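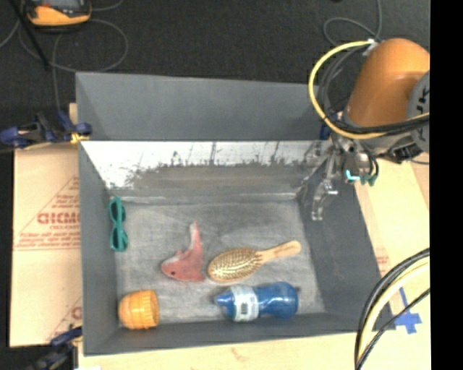
How often does a gray bin need wiping out between mixed loads?

After every load that included a liquid, and otherwise once at the end of the shift.

**January, 9:40 a.m. -- bin wear and small goods**

Bin 37. Worn band on the far inner wall, upper part. Bright, silvery white, with thin dark scratches running vertically. The lower edge of the band is ragged and flaking, and under it there is a dull brownish-gray strip. Left and right walls are plain dark gray. Floor has scuffs and cloudy streaks, faint.

Contents at time of check include the green sunglasses, the pink sea-animal toy, the wooden hairbrush, and the blue bottle with the tapered nozzle. All from the household set.

Ka-ming's position is that the vertical scratches come from goods being dragged up the wall on the way out. Mine is that they come from stacking, when the foot of one bin catches the wall of the one under it. Neither of us has evidence yet. Drag marks should stop at varying heights. Stacking marks should start at the lip and end at a fairly constant depth. Needs a rule and a side light.

**Flake test**

Pressed clear tape on the ragged edge for a minute and peeled. Flakes came away, pale on one side and gray on the other. Repeated on the left wall as a control: nothing on the tape. Both strips are stuck on the card in the back of this book.

Question for Urnell, who supplied the bins: is the wall one material all the way through, or is there a skin? Their sheet says the bins are rated for 2000 stacking cycles and does not mention a surface layer. Our log for 37 stands at 566. If the rating covers appearance as well as strength, we are well short of it.

**Effect on the goods**

- Sunglasses: lenses are the most likely thing to mark. Wiped with a dry cloth and held up to the window. Two hairlines on one lens, not in the December notes. Could be from the floor, could be from the hairbrush handle.
- Toy: soft enough that grit sticks to it. Rinsed, dried, back in the set.
- Hairbrush: bristles hold flakes. Combed out over white paper and found several, same color as the tape sample. The cushion is harder to clean than the rim. Do not soak it, the handle finish will lift.
- Bottle: cap tight, no residue on the bench paper after 20 minutes on its side. Label still flat at the edges.

The hairbrush result matters more than the others. If flakes are getting into bristles they will travel to the next bin, and the end-of-shift wipe will not catch them.

**11:15 a.m.**

Macario looked at the wall. He has seen similar bands on Skurus crates at his last shop, always on the side facing the rack. He suggests marking one short wall of each bin with paint pen and always loading the rack with the mark outward. If the band then shows up on the unmarked wall only, the rack is doing it. Cheap, and it settles the argument with Ka-ming without the side light. Agreed.

Tried the Vastell cleaner on a patch of floor near the right wall. The cloudy streaks lightened. The scuffs did not change. Did not try it on the band -- a solvent on a flaking edge would spoil the tape comparison.

**To do**

1. Paint-pen marks on bin 37 and its neighbors on the rack.
2. Measure scratch start and end depth.
3. Email Urnell about the skin. Attach a scan of the tape card.
4. Keep the hairbrush out of 37 until the edge is sanded or the bin is swapped.
5. Lens cloth for the household set. The current one is itself gritty.

Item 4 is mine, the marks are Macario's. Ka-ming has the rule.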